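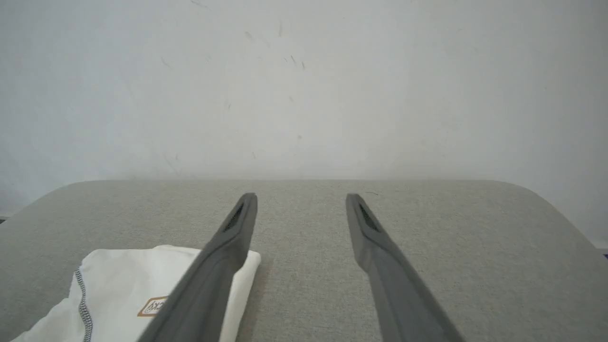

*Folding station, wrist camera: white garment on the gray upholstered surface, gripper open.*

**Household Chores Project: progress report to the Karras Fund**
April 13, 2023

We have had a very good quarter, and the laundry work is the main reason. At the start of the grant our arm at the Cesby site could pick up a washcloth if it was laid flat and nothing was near it. It now folds towels and short-sleeved tops well enough that we've stopped rushing in to help!

**Laundry**

We logged 2,013 folding attempts this quarter. On hand towels, 78 percent ended in a fold we would put in a drawer. Tops are harder and we are further behind, mostly on the second sleeve, where the fingers tend to pinch two layers when they should take one. White clothes on a pale surface were a worry in the proposal. They still slow the system down when it looks for an edge, but a seam in a contrasting color gives it something to go on, and we want to make more use of that (it works with stripes and printed hems too).

Clothing labels are a smaller headache. The software sometimes takes a label for a corner and tries to lift the garment by it. We added 107 labeled garments to the training set in March and the mistake is less common now.

**Shop floor**

The shelf-facing trial with Hosteo is running behind. The robot straightens boxes nicely and is poor with anything in a bag. Staff there have been generous with their time and want us back once the new Dronda controller is in.

**So, can it do the chores yet?**

Some of them, slowly. A person folds a top in a few seconds and our arm takes over a minute. It can't yet dig one sock out of a full basket, and fitted sheets are a long way off. Still, the towel results are far better than we had hoped for at this point.

**Spending and next steps**

We are within budget, with $800 left in the materials line, which we would like to spend on worn and faded clothes from thrift stores. Mixed loads start next, followed by long sleeves. The Hosteo trial should resume in July, and shelf results will be in the report after that.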